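3.2 Surface and vessel

The second group of trials concerned the setting in which a small object is put down and picked up again, with attention to the cover on the table and to the round vessel beside the object. The object was a golf ball.
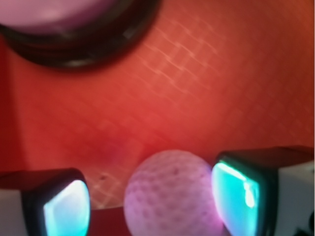
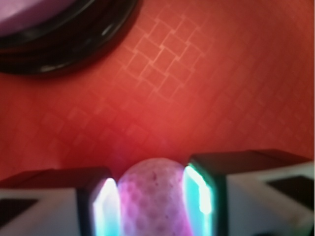 Figure 6. The red covering with its faint pale pattern, and the black-rimmed round vessel at the upper left. The golf ball is in view in both pictures.

3.3 Choice of covering

Three coverings were considered before the trials began. The first was a plain white sheet, which had been used in the Albers study and which we kept for comparison. The second was a gray felt. The third was the red covering in Figure 6. Raters who saw the white sheet often missed the lower edge of the ball against it, and several of them wrote the word "lost" in the margin of the rating form. The gray felt gave a clear edge but picked up lint, and it had to be brushed between sessions. The red covering was chosen for the main series.

The red is not even. Raters described it as orange in one part of the table and as a deep red in another, and they did so in the same session. We put this down to the room light and made no attempt to correct it. The pale pattern also changes in strength from place to place. In some parts it is easy to follow, and in others it fades until it can hardly be told from the ground color. Raters did not agree on what to call it. "Lattice," "brick," "basket" and "diamonds" were all used, and the same rater sometimes used two of these words on one form. We have left the words as they were written and have used "pattern" in the tables.

A white ball on this covering takes on some of its color. Of the 287 forms returned, more than 9 in every ten gave the ball a color other than white when the question was left open. Pink was the most common answer, followed by lavender. When the form offered a fixed list of colors, most of the same raters marked "white." The difference between the two forms was large enough that we dropped the fixed list after the May sessions and did not go back to it.

3.4 The round vessel

The vessel was included as a fixed landmark. It has a thick, glossy black rim and a pale inside, and it was meant to be easy to find without drawing attention away from the ball. It was kept near one corner of the working area. Raters were told nothing about its use. About what it was, they again disagreed: "lid," "dish" and "bowl" each appeared many times, and the forms do not favor one of them clearly. We use "vessel" here for convenience.

The rim was the part most often mentioned. Its shine was noted even by raters who wrote very little else, and where they were asked to draw the table from memory the rim was nearly always drawn first. The inside was seldom drawn with any care. Six raters shaded it dark, to match the rim, although it is pale. The Nerkesura group reported a similar mistake with enamel cups, and they explained it by the strong outline. Our material does not let us test that explanation.

3.5 Placing the ball

The ball was placed by hand before each trial. No ring, tray or mark was used to hold it. On the gray felt this gave no trouble. On the red covering the ball moved in a few trials after it had been let go, and these trials were repeated. The table was checked with a level on 10/06/1999 and one leg was packed with card, after which the number of repeats fell. We cannot say how much of the change was due to the leg and how much to greater care on our part.

The dimples turned out to matter more than we had planned for. Raters who could make them out named the ball correctly with very few exceptions. Where the ball was seen only in part, or where the dimples were weak, "egg" and "ping-pong ball" came up. In later sessions the ball was turned so that its printed name, if any, faced the table, and raters had only the shape and the dimples to go by.

3.6 Trials without the ball

One set of trials showed the table with no ball in view. These were mixed in with the others and were not announced. Their purpose was to see how much raters would write about the covering and the vessel when there was nothing smaller to look at. The answers were longer than in the trials with the ball. The pattern was mentioned more often, the shading of the red was described in more detail, and a few raters remarked on the shadow of the vessel, a point that did not come up at all when the ball was in view.

The Prultis rating form allows 2000 characters for each answer, and only in this set did any rater reach the limit. We had expected short answers here and had left less time for them in the schedule. Two sessions ran over as a result, and the last part of the second was cut. The missing answers are marked in Table 9 with a dash.

3.7 Scoring

Each answer was scored twice, by two readers working apart. A point was given for each of the main things named, whatever word was used for it, so that "lid" and "bowl" counted the same. Color words were scored separately. Where the two readers differed, the lower score was kept.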